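3. What ends up on the tray

I came to this project thinking I would be writing about dishes. The diaries we collected in Grivville (160 of them, from our first round in November) are full of dishes, sure, but the parts I kept going back to were about all the little stuff that lives next to the sink and isn't a dish at all! Cloths, sponges, toys, things from the yard. The Gadero coding scheme, which we borrowed for everything else, has one category for all of it, "other," and I got pretty grumpy about that.
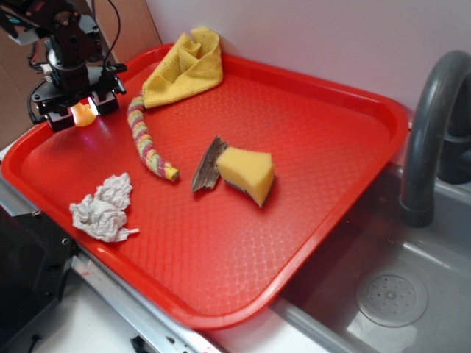

Drosent Household Studies Group, Department of Home and Material Culture

Figure 3 (three views). A red plastic tray with mixed small items on a counter by a gray sink.

So I started splitting "other" up. My first try went by material, and it fell apart fast. Look at the sponge and the piece of bark in the first view of Figure 3, one pressed right up against the other. By material they have nothing to do with each other, but a diary writer will happily put them in the same sentence, as in "moved the sponge and whatever that was off the counter." Place on the tray was telling me more than stuff was, at least for the diaries that came with sketches.

3.1 Neighbors and loners

I ended up with two plain words for it, neighbors and loners. A neighbor touches something else or sits right beside it. A loner has bare tray all the way round. The yellow cloth and the rope toy coming out from under it are neighbors, easy call. The rubber duck over by the left rim in the second view is as good a loner as I could ask for.

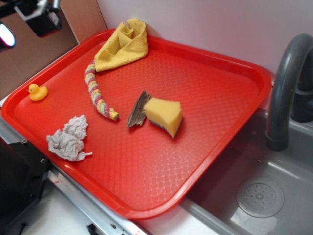

8 min read

Where I kept changing my mind was paper towels. Once wadded up they look a lot like rags, and our coders went back and forth on whether a wad is a thing in its own right or just trash on its way somewhere. We settled on coding it as a thing (Qiu's older kitchen list does the same, so at least we can compare). The crumpled white piece in the third view got argued over longer than I'd like to admit, cloth or paper, and I let the coders write "soft, white, crumpled" and move on.
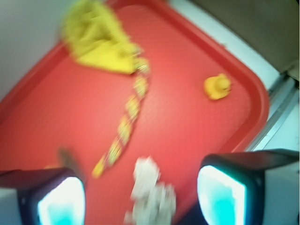 By Shiela Lumbao

The rope gave us a different headache. It is long, it bends, and one end can be a neighbor while the other end is out in the open. I code it by the end nearest another item, and the rule goes for cords, strings and dangling apron ties too. Section 4 has the agreement scores before and after we added it.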